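Pleststead's Old Mill Guesthouse Opens Its Doors Again, and the Town Is Sleeping Easier

PLESTSTEAD — After two winters with the shutters closed and a hand-lettered card in the window promising better days, the Levunis House on Mill Lane is taking guests again, and there was a line down the front steps on opening morning made up almost entirely of people who live within walking distance and had no need of a room at all.

They had come to look. The house has been part of the town for so long that most families here have a story that runs through it — a cousin's wedding party put up on the second floor, a grandmother who did the ironing there as a girl, a snowbound night when the bus to the coast could go no farther and every chair in the parlor had somebody asleep in it. When the last owners retired and the boiler gave out in the same season, plenty of people assumed the place would be turned into offices, or left to the pigeons.

It was bought instead by the Zheng family, who already run the bakery at the bottom of the hill and who had been eyeing the building, by their own admission, for a good many years. They paid for the new roof first. The heating came next, then the wiring, and after that came the long and dusty business of putting the bedrooms back together one at a time while still getting up before dawn to bake bread.

There are 30 rooms in the house, though only the ones on the lower two floors are ready, and the family says it is in no hurry with the rest. The upper floor still has its old wallpaper, which has faded in the nicest way, and they would like to save as much of it as they can before the carpenters go up there.

Rooms start at $189 a night, breakfast included, and breakfast is where the bakery comes in. It is served from 6 in the morning for the benefit of walkers heading up to the ridge, and it goes on until the rolls run out. Local people may come in and buy breakfast without staying the night, just as they could in the old days, and judging by the crowd around the coffee pot on opening morning they intend to.

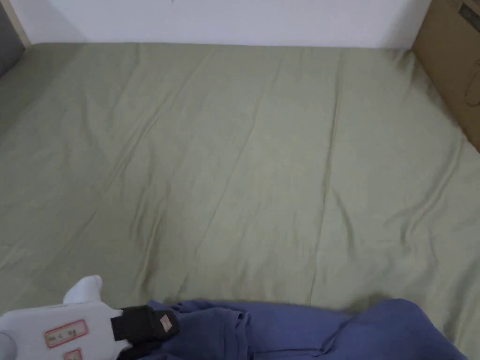 Staff writer, Town and Valley

The bedrooms have been kept simple. White walls, soft greens on the beds, good reading lamps and not a great deal else, apart from the old oak wardrobes, which were too heavy for anyone to carry off and so have stayed exactly where they were. The family talked for a while about hiring a decorator and then decided the money would be better spent on mattresses, a choice that will be welcomed by anyone who remembers the former ones, with their deep valley down the middle and their habit of twanging when you turned over.

Bed linens come from Femach, the small cotton mill across the river, which has had a quiet few years of its own and was glad of the order. The mill dyed the cloth in a short run of colors picked to match the hills in different months, and there was a friendly disagreement over whether the hills in May are really as green as all that. (They are, if it has rained.) The mill's shop will carry the same sheets later in the year for anyone who takes a liking to them.

Money for the work came partly from the bank and partly from the town itself. A restoration fund set up last spring brought in gifts from 1,425 people, some of them sending a few dollars from places a long way from here with a note about a honeymoon or a summer job. The notes have been pasted into a big album that sits on the hall table beside the guest book, and it is well worth the time it takes to read through. One comes from a man who washed dishes in the kitchen the summer he turned sixteen and would like it known that he never broke the blue platter.

Not everything is finished. The garden is mostly mud at present, and the wall along the lane still has a gap in it where the delivery trucks have been getting in and out. The parking area holds only a handful of cars, so visitors who are able to walk up from the station are asked to do so — it takes ten minutes if you don't stop, and longer if the bakery door happens to be open as you go by.

The parlor piano has been tuned, though, and the old sing-along evenings are to start up again once the weather turns and people begin wanting a fire. The fireplace has been swept and the chimney lined in readiness. Anyone who has sheet music borrowed from the house over the years, and there must be a fair amount of it in piano benches around town, is warmly invited to bring it home. Nothing will be said about how long it has been gone.

Rooms can be booked by telephone or at the front desk, or over the counter at the bakery, where a second reservations book is kept next to the register. The two books are compared every afternoon at closing time.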